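Clernton Toy Table, the gallery page
Posted 2 Aug 2020

Ok. Finally getting this up. Quick intro then pictures, I have to be out the door by 4 and the laundry isn't in.

For anyone new, the Toy Table is our swap and lend shelf for plush and pretend-food stuff. Started in June out of Beatrice Massawe's garage on Osetti Street. You bring something clean, you take something home, you bring it back or you don't. Most people do. Play sets go out as sets (mug, plate, a food or two, one animal). Singles go in the blue tub by the door.

New since last time: a big bag from the Gachanja family, mostly bears. Two puzzles, one complete. A knitted fish from Ánh Từ, who says there are more fish coming and to please stop asking her for an octopus. Bread! Lots of plush bread. The kids in Fleton are crazy for bread right now and I don't know why, but if you have any plush bread at home that's just sitting there, we want it.

Also new, the pink one. Came in with no name on the list so Dale's youngest has been calling it Biscuit and that's probaly what's going on the tag. Beaver? We think beaver. Hamisi says hamster and won't let it go. Vote when you come by, there's a jar.

The breakfast set is the one I've had the most emails about, . The rest of the pictures when I get a minute.

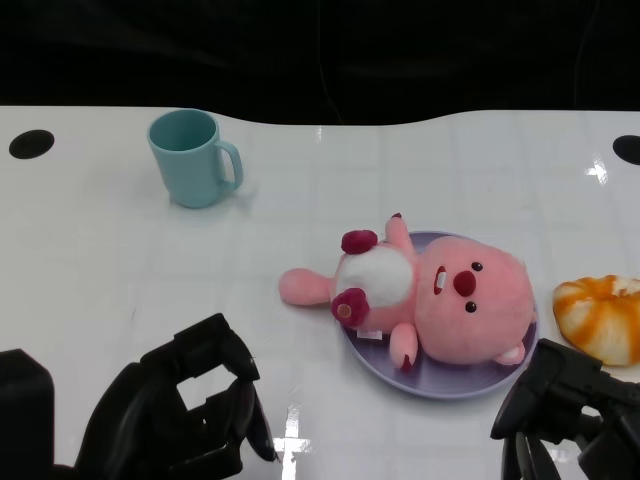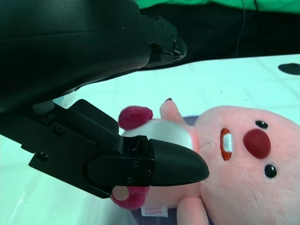 Biscuit, pink with the big dark red nose, both pictures. The blue mug, purple plate and swirly bun are in the first one.

Set notes, because people ask:

Mug. Light blue, plastic. Not for real drinks please, it's been in the toy bin. Wash it before it comes back, top rack is fine.

Plate. Lavender-purple, round. The set had a second plate and it went home with somebody in June. If you have a purple plate you don't recognize, it's ours. No questions, just leave it on the step.

Bun. Orange and cream stripes, soft. Surface wash only! Somebody put the old croissant through a hot dryer and it came out the size of a walnut.

Biscuit. White fluffy belly, one little tooth showing. Fuzzy fabric so it picks up lint, roll it before you hand it back. Please leave the fabric tag on, I know they're annoying, but I use them to check washing.

How borrowing works, short version:

Two weeks, then back. If you need longer just text, it's fine, I only need to know.
Write it in the book. The actual book, on the string. Not a sticky note, the sticky notes blow off.
One set per kid. Siblings can each have one.
Eyes loose, seam open, squeaker dead: put it in the repair bag and tell us. Dont try superglue. Dennis Muriithi does repairs every other week and he has had to pick superglue out of a rabbit with tweezers.

Repairs done this round, thanks Dennis: rabbit (see above), one elephant ear, the long dog, the stuffing in the small owl. Giraffe neck still waiting. It needs a dowel or something in it, open to ideas. Dale tried a paint stirrer and it looked ok standing up but nobody wanted to hug it.

Things we could use:

Plush bread, already said
Small plates and bowls, plastic, any color
Lint rollers
Mesh laundry bags, the medium ones, zips that work
A shelf. Ours leans. 55 inches wide or less or it won't fit next to the freezer

Things we have too many of: bears. I love the bears. No more bears until fall.

Lending book hit line 934 this week, which is mostly because Hamisi numbers every spoon separately. I've asked him to stop. He's thinking about it.

Next open table is Saturday morning, same garage, doors up at 8. If it rains we do it anyway with the door halfway down, duck your head. Park on the street, not across the neighbor's drive, they've been very nice about it so far and I'd like to keep it that way.

Hand stuff to Beatrice or leave it in the tub with a note saying what it is and if it's been washed. If there's no note I wash it, and that's how the felt carrots died.

To reserve the breakfast set: email me, subject line BREAKFAST, kid's first name and which Saturday. Three families ahead of you right now so don't promise it to anybody yet. The tea set and the picnic set are both in and nobody's asked for either one, and the picnic has a very good sandwich in it (lettuce comes out).

More pictures coming, the bears, the fish, the puzzle that's complete. Maybe the giraffe if he's standing by then. Send me yours too if you've got a good one of something out on loan, say what the toy is and whether I can put it up here.

Ok going. Laundry.

Edit: Beatrice says the repair bag moved, its on the hook behind the door now, not under the bench.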